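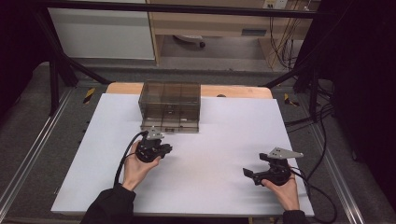

Gelteo Divided Desk Box, smoky brown

Sold by Firnach, storage for desk and workshop

A box for small things that have no place of their own on the desk. The walls are transparent plastic with a smoky brown tint, so you can see from outside what is in which section, but the colors inside are calmer than in a clear box. Dividers separate the inside, and at the center of the front, low down, is a small dark latch or fitting.

Many customers write to us that they bought one for pens and later ordered a second one for cables and adapters. We think it is good for both. It also works well for sewing supplies, tea bags, stamps, spare keys and the small screws that remain after you put furniture together.

Where to put it

The tinted plastic shows best on a light surface. On a white board or a pale wooden table the brown tone is warm and you notice the dividers clearly. On a dark desk it looks almost black in the evening, which some people prefer.

Please place it on a flat surface. If your table has an uneven or rough top, we advise to put a thin board or a desk mat under it. The base will then stand quietly and will not leave marks on soft wood.

Leave a little free space in front for the hand. If you push the box against a wall or a monitor stand, keep the latch side toward you.

How to fill it

Begin with the biggest items and give them their own section. After this, group the small ones by how often you use them. We recommend not to mix metal parts and soft items like erasers in one section, as the metal can leave gray lines that are hard to remove.

Do not fill sections above the height of the dividers. Things will move to the neighbor section when you carry the box, and you must sort them again.

Cleaning

Wipe with a soft cloth, lukewarm water and a small drop of dish soap. Dry it immediately, mostly at the bottom, where water can stay in the corners. Please do not use alcohol, window cleaner or the rough side of a sponge. The tinted plastic is a little sensitive and fine scratches are visible when light comes from the side. The box is not for the dishwasher.

Dust is seen on the brown plastic more than on white. A dry brush for the corners helps, an old paintbrush is enough.

Ordering

Single box: $20
Set of three boxes: $50
Shipping is free for orders of $58 and more.

You can return the box in 30 days after delivery if it is clean and in the original carton. For a return, write to us first with your order number and we will send the label. If a box arrives with a crack, please take a photo before you remove it from the packing material, then we can replace it without a long discussion.

The Staniforth tray, which many of you ask about, is a different article and does not fit inside this box. The Skemus label strips can be used on the outside walls. They can be removed without glue remaining if you pull slowly.

Questions we received

Does the color get lighter in the sun? We advise not to leave it on a window sill in direct sun for the whole summer. On a normal desk we have had no complaints.

Can I put food in it? Packed food like tea bags or sugar sticks, yes. Open food, no.

Do you have it in clear or gray? At this time only in smoky brown. We asked for a gray version in December and have no answer from the factory yet.

Page updated Mar 7, 2019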